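Darcy Gosselin
Apr 7, 2023

Made the white bean and roasted pepper dip again last night. Putting the recipe here so people can stop texting me for it.

Two cans of white beans, drained. One jar of Pilletti roasted peppers. Three cloves of garlic, half a lemon, a good pour of olive oil, salt.

Roast the garlic first, skins on, 20 minutes at 400. Raw garlic takes over by the second day.
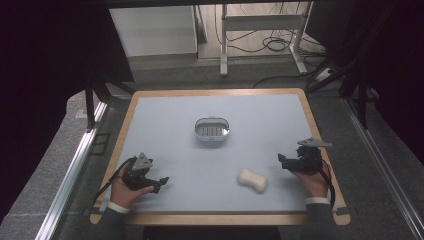 Blend the beans and oil before the peppers go in. If you add it all at once you get lumps and have to keep scraping down the bowl.

Taste it before you salt it. The jarred peppers are salty and I wrecked a batch in November that way.

Someone asked about dried beans. Yes, they work. Soak them overnight and simmer for 60 minutes, then check one. Old beans take longer.

It keeps four days in the fridge. I haven't tried freezing it.

We ate it with toasted bread and cucumber. My sister puts it on a turkey sandwich with Harries mustard and says it's better that way.

Carrot dip next week if I get to the store.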